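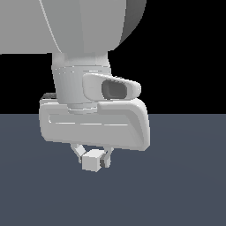
Komada gripping study: progress report, second period

Prepared for the Flasberg fund by Remzi Polat

Summary

Work on the simulated arm went to plan until March, when we found a fault in the way grip failures were being recorded. Training stopped while we looked into it. The cause is known and a correction is in place, but two of the results we gave you in the last report have to be withdrawn.

What went wrong

The grasp check looked only at the distance between the fingers when they were told to close. If the gap matched the width of the block, the run was passed. The check took no account of contact, so a block that slipped out after the reading was taken still went down as a success. Eylül Tokgöz noticed the problem while going through stored runs by eye. Of the 704 runs in the March set, 257 had been passed wrongly.

The fault was ours. The check was written for the earlier Yensuk trials, which used a single object size, and we carried it over without testing it on the cube and the taller block.

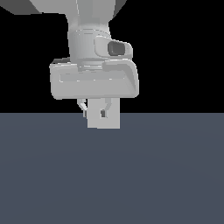

Work done since

The check now needs contact on both finger pads, and the contact must hold for the whole lift. Sinan Karakaya rewrote it and went back over every stored run with the new rule. Kaan Canpolat added a stop so that the arm freezes if contact is lost part way up, where before it would carry on to the drop point with nothing in the grip.

A second, smaller matter came up during this work. On some resets the cube was put back before the fingers had finished opening, and the first contact reading was false. The reset order has been changed.

Effect on safety

No real arm was run with the faulty check. The transfer to the test cell at Pomwood has been put back and will not start until the repeated runs have been reviewed. The stop on lost contact will be carried over to the real controller and tried there at low speed first.

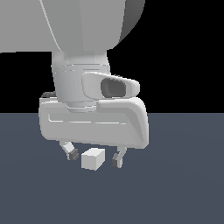

Kanako Ogura asked that the withdrawn results be marked as such in the shared folder and left where they are, so that anyone who has already quoted them can see what changed. We have done this.

Next period

Repeat the March set in full under the new check
Send the corrected figures to Flasberg
Agree a new start for Pomwood

We are not asking for extra money. The repeated runs will use computing time already set aside.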